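How I pack up bedding for the move (and keep it clean!)

I've moved house 5 times now and the linen always used to beat me, so I've finally settled on a way of doing it. Start with your biggest pale sheet and spread it out where you've got some room. Don't fuss about creases, you'll be folding it later anyway.

Next, sort the small stuff by colour and lay it on top, one piece at a time, so you can check each one for marks before it goes in a box. If you spot a smudge, dab on a bit of laundry soap and leave it overnight (Rosalie Trummer swears by lemon juice, but I've never had much luck with it).
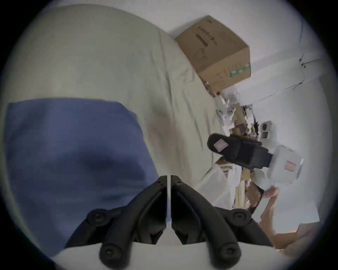 Surkton Home Movers' Club

My blue piece lies over one corner of the sheet, with the cardboard box handy at the far side. Hang on to any styrofoam too! It's great for filling gaps around lamps and picture frames. Then fold the lot into thirds, roll it up snug and write the room on the box in fat marker.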